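Stostia Home Forum
Home – Boards – Kitchen & Laundry – Gadgets – New Posts – Log In

Can a robot arm clear a table yet, or should I keep raising children for this purpose?

Posted by Yoga Lumbantobing

My brother-in-law talked me into a hobby arm last January. The kit was 300 dollars. The printed parts took 61 hours on his machine, which he mentions whenever he eats at my house. The plan was modest: after dinner it picks up the cups and napkins, puts them in a tub, and I sit down like a person in an advertisement.

So far it has a success rate I would not accept from a cat. It will pick up a foam block all evening. Give it a damp napkin and it pinches the air next to the napkin, then carries the air to the tub with great care. Plates are out of the question. I've read the Flerkico thread on laundry folding and came away sadder.

Is anybody getting real chores out of one of these? I don't need fast. I need the table cleared before breakfast. Also, would I be better off buying something finished, like the Norent countertop unit my neighbor keeps talking about? He paid 1000 for it and I have yet to see it lift anything.
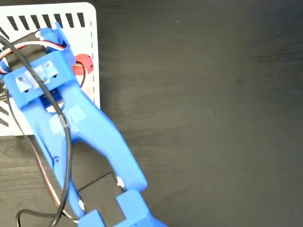
Moataz Ghoneim

I fix packaging machines for a living and have one of these arms at home, so I get to be disappointed on two schedules. Short version: at work, yes, at home, sort of. A machine on a line does one thing to one part that shows up in the same spot every time. Your dinner table has never looked the same twice. The arm itself is seldom what stops you, even when it's blue printed plastic with clear tape over the screws and a black cable looping across the whole business. Mine is no prettier and it repeats a motion well enough. What it can't do is decide that the thing under the napkin is a fork.

Things that helped me, in the order I should have tried them:

Fix the position of whatever you can. I put a tray down and cups go on the tray or they don't get picked up. My family calls this "doing the robot's job," and they have a point.

Tie the cables down before you blame the software. A stiff cable tugs on a light arm and your pinch lands off to one side. That could be your napkin problem right there.

Put something grippy on the fingers. Bare printed plastic on a wet cup is a good way to own fewer cups.

Leave plates alone. A full dinner plate held by its rim, way out at the end of the arm, is a lot to ask of small servos. I logged 684 tries at cups on the tray over one winter and by the end I'd trust it with a cup I didn't like. I never got there with plates.

As for Norent, I haven't used one. Ask your neighbor to let it clear a table he didn't set up himself. I'd want to see that before spending the money.

ngui_fan

just get a dishwasher lol

Yoga Lumbantobing

I have a dishwasher. It has never once come to the table.

Moataz, thank you, the cable thing is embarrassing because mine hangs right over the gripper. Will tie it back tonight and try the tray – the kids have been told they're on call until further notice.

ngui_fan

ok but my cousin has the Ngui vacuum and it goes under the table and gets everything. so technically it clears the floor. if you push the napkins off first

Related threads
Robot vacuum eats phone charger, again
Folding towels with two arms: worth it?
Flerkico laundry folder, long-term thoughts
Best tub for dirty dishes that fits a small counter
Servo buzzing at night, is this normal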